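Trade > Interviews > Materials
Latest Features Interviews Archive Contact

Noemí Maldonado has managed the glaze laboratory at Burlow for seven years. The company supplies dinnerware to restaurants, and most of her work concerns a defect that customers rarely identify by name: crazing, the network of fine cracks that forms when a glaze contracts more than the clay body under it.

"People bring me a plate and say the glaze is weak," she said. "The glaze is under tension. Strength has very little to do with it."

The remedy is to match thermal expansion. Maldonado lowers the sodium and potassium in the recipe, raises the silica, and fires a set of test tiles at each step. The last reformulation, of a satin white called Stokonon, took 3 rounds of tiles before the fit was acceptable. Tiles are heated in an oven, dropped into cold water, and then brushed with ink to show any lines.

She does not treat a clean tile as proof. Earthenware can take up moisture over months and swell slightly, and a piece that passed in November may craze on a shelf the following summer.

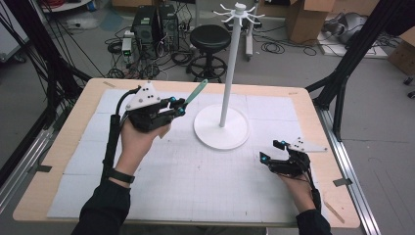
Mugs are harder to get right than plates, she said. The handle is attached when the clay is leather-hard, and the joint dries at a different rate from the wall. Glaze also pools at the joint, and a thick layer fails before a thin one.

"If I want to know whether a glaze fits, I look at the inside of the handle joint first. A flat tile will flatter you."

Her records are kept by kiln load. The binder for the Lynch kiln, the oldest on site, ends at load 1,149. She logs cone results from the top, middle, and bottom shelves, and she disregards the controller reading when the cones disagree with it.

Eamon Tully, who runs the firing schedule, would prefer faster cooling. Maldonado has resisted. "He can have his hour back below the quartz inversion," she said. "Above that I want it slow."

On lead-free reds she was brief. The encapsulated stains are stable enough at the temperatures she uses, but they cost more and lose color if they are milled too long. She adds them after milling and sieves once.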